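# Flumora confirms route and entry limits for Endale 24-hour track event

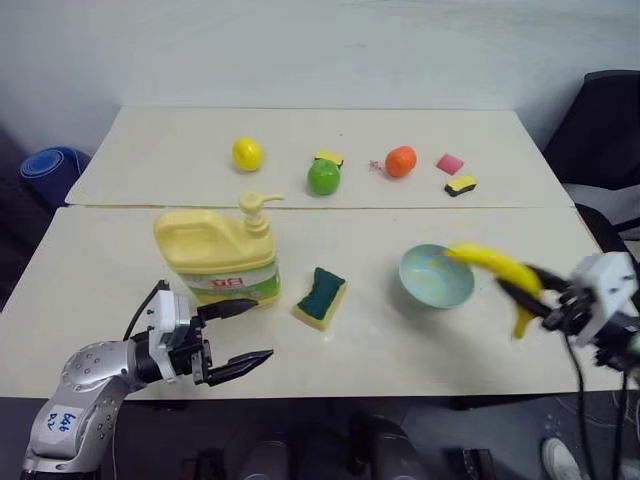

*Pump-dispenser bottle on the front table, sponges and toy fruit on the table behind.*

**June 1, 2024** – Flumora, organiser of the Endale endurance cycling programme, has confirmed the format, timing method and entry limits for this year's 24-hour track event. Racing will take place in July at the Endale outdoor velodrome.

The event is open to solo riders and to teams of two or four. Solo places are limited to 17. Team places will be allocated in order of completed entry, and a reserve list will operate until the close of registration.

**Track and distance**

The track was resurfaced over the winter and has been measured again along the datum line. Distances will be calculated from completed laps, with the final part-lap added from the rider's position when the closing signal is given. The current Endale solo record is 1476 laps. The four-rider team record is 2453 laps, set on the previous surface. Both records remain valid and will be carried forward without adjustment.

Flumora has set the timing system to accept up to 2762 laps per entry, which is above any total ridden at the venue to date.

**Timing**

Timing will be supplied by Gredari. Each bicycle will carry two transponders, one on each fork blade, mounted at the same height. If the two readings differ, the lap will be checked against the finish-line recording before it is added to the total. Provisional totals will be shown on the trackside board and updated at the end of each lap. Final totals will be issued once the judges have signed the lap sheets.

**Equipment rules**

Bicycles must have a single fixed gear and no brakes. Disc wheels are permitted at the rear only. Aerodynamic handlebar extensions may be used by solo riders at all times, but team riders must remove them before a changeover. Spare bicycles must be presented at the equipment check together with the main bicycle, and any machine not checked will not be allowed on the track.

Front and rear lights are required during the hours of darkness, in addition to the venue floodlights. Lights must be fixed to the bicycle and not to clothing or helmets.

**Changeovers and rest**

Team changeovers will take place in the marked zone on the back straight. The outgoing rider must be moving before the incoming rider leaves the track. Solo riders may stop at any time and must rejoin from the same zone after a signal from the track marshal.

**Semon Junior Hour**

The Semon Junior Hour will be held on the same track on the afternoon before the main event. It is a separate competition with its own entry form, and gear limits will apply to all age groups. Results will not count towards the 24-hour standings.

**Registration**

Entry forms and the full technical regulations are available from the Flumora event office. Riders who held a place last year must submit a new form.

**Ends**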